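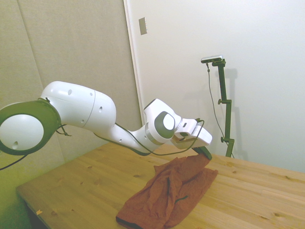

The rust-brown cloth on the table, Tuesday.

Up at half past six and had the kitchen to myself for an hour. Grey outside, no wind. I had promised myself that the linen would be dealt with before the end of May, and there are only so many mornings left, so I had toast standing up and started straight after.

I began with the landing cupboard. Everything came out on to the bed in the back room and I sorted it by size, which took longer than it should have because half of the labels have washed blank. Double sheets are hard to tell from king size until you have them open at arm's length. I put the fitted ones to one side and did the flat ones first. The fitted ones I still can't fold properly. I tuck the corners into each other, lay it down, fold it in three and then it goes lumpy anyway.

The rust-brown cloth was near the bottom, under the spare blanket. I bought it at the market in Wasinbridge the autumn before last, for 18 pounds, and I think I have used it four times. It is a good colour but it shows every crumb, and it creases if you so much as look at it. On the light table it looks very well. I had forgotten that. Against the old dark table at Hundcombe it did nothing at all, and I nearly gave it away when we moved.

It was in a proper heap on the table, all folds and one big peak in the middle, and there is a short dark line, a stitched seam or a cord, across one of the lower folds that I had not remembered. I thought at first it was a loose thread and got the small scissors out. Left it alone in the end.

I have been trying to decide whether to hem it shorter. As it is, it hangs down too far at the ends and people catch it with their knees when they sit. The table is 200 centimetres long and the cloth, by my tape, is 204 by 140 or so before hemming, but it was never cut square, so one corner always drops lower than the others. If I took 18 off the width it would sit better at the sides, but then it would be no use on the big table in the hall if we ever put that up again. I wrote the measurements on the back of an envelope and pinned it to the board. No decision.

Ironing took until nearly eleven. I did the napkins first while the iron was still warming, then the pillowcases. The cotton ones come up nicely if they are a bit damp. I ran out of water in the spray bottle twice. The board has started to squeak at the hinge and wants oil, and the cover has a scorch mark the shape of a boat which must be my doing.

Stopped for tea and the end of the fruit loaf. Rang Mansour's about the curtain lining and was told it would be another fortnight, which is what I was told a fortnight ago. I asked whether they had any plain cream in the meantime and they had, but only in the heavier weight. Said I would wait.

Afternoon slower. I wiped down the cupboard shelves and put fresh paper on them – the old roll of Curlow lining paper, just enough for three shelves and a strip short on the fourth. Sheets on the bottom, towels in the middle, table things at the top where I can't reach them without the step. That is probably the wrong way round, as I get the towels down daily and the sheets only once a week, but it was done by then and I was not going to start again.

Threw out two tea towels and a bath mat. Kept the yellow hand towels, although they are thin, for the car. Found the missing pillowcase inside a duvet cover, where I should have looked in the first place. There were around 40 napkins altogether, far more than we could want, and I have put the plainest of them in a bag for the sale at the hall.

The brown cloth I folded lengthways first, then in half, then in half again, and put on top of the pile so that I don't have to dig for it. It still has a crease across the middle. I may get it out for Sunday, if the weather keeps us indoors, and use the low white dishes with it.

Walked to the post box before supper. Eggs and the last of the leeks. The nights are staying light now and I could see to read by the window until after nine. Must buy bin bags, iron water, and a new bobbin for the machine. Back still a little stiff from bending, so early bed.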